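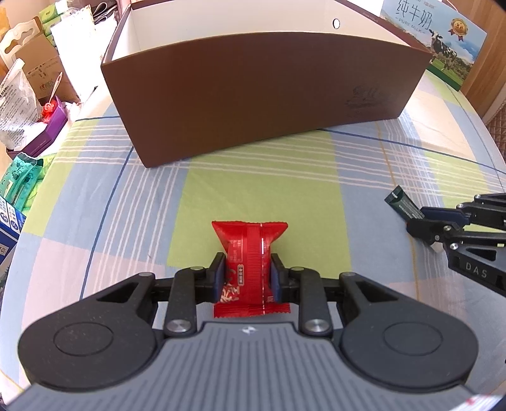
3.2 Materials and storage conditions

Single-serve snack packets were bought in May from the Perkside distribution depot in one delivery, so that all units came from the same production lot. The delivery held 1,000 packets. Of these, 900 were assigned to the storage trial and the rest were kept back for baseline moisture readings and for practice runs with the leak tester. Packets with a visible crease running through either end seal were removed before assignment and replaced from the reserve.

The 900 trial packets were split evenly between three storage settings: a climate-controlled cabinet, an unheated stockroom in Nurkevano, and ordinary household rooms in Marisen. Household storage was included at the suggestion of Terence Ashworth, whose earlier work on dry goods found that kitchen and bedroom humidity varied far more over a day than stockroom humidity did. Participating households were told to keep the packets in an open carton away from direct sunlight and to leave them sealed. No other instruction was given on where the carton should stand.

3.3 Seal integrity

Seal integrity was tested by submersion under partial vacuum, following the procedure in Papadopoulos (see Section 2.1). A packet was scored as failed if a steady stream of bubbles appeared from any seal within the test period. Single bubbles released on immersion were ignored, as these usually come from air trapped in the folds of the crimp. The position of each leak was recorded as top seal, bottom seal, or back seam.

One household packet was lost in transit and could not be tested, leaving 299 packets in that group. The missing packet was treated as absent data and was not counted as a failure. Figure 3 plots the share of failed packets in each group against storage time.

Figure 3. Failed packets as a share of packets tested, by storage setting. Bars show 95% confidence intervals.

Leaks were recorded in 8 of the household packets, most of them where the back seam meets the top crimp. The film is thicker at this junction, and the sealing jaws may not close evenly across it. Whether storage humidity widens an existing channel or only makes it easier to detect cannot be settled from these data. Scoring was done by Natalie Birkett, who did not know which setting each packet had come from. Repeat scoring of a subset by a second reader gave the same result for every packet checked.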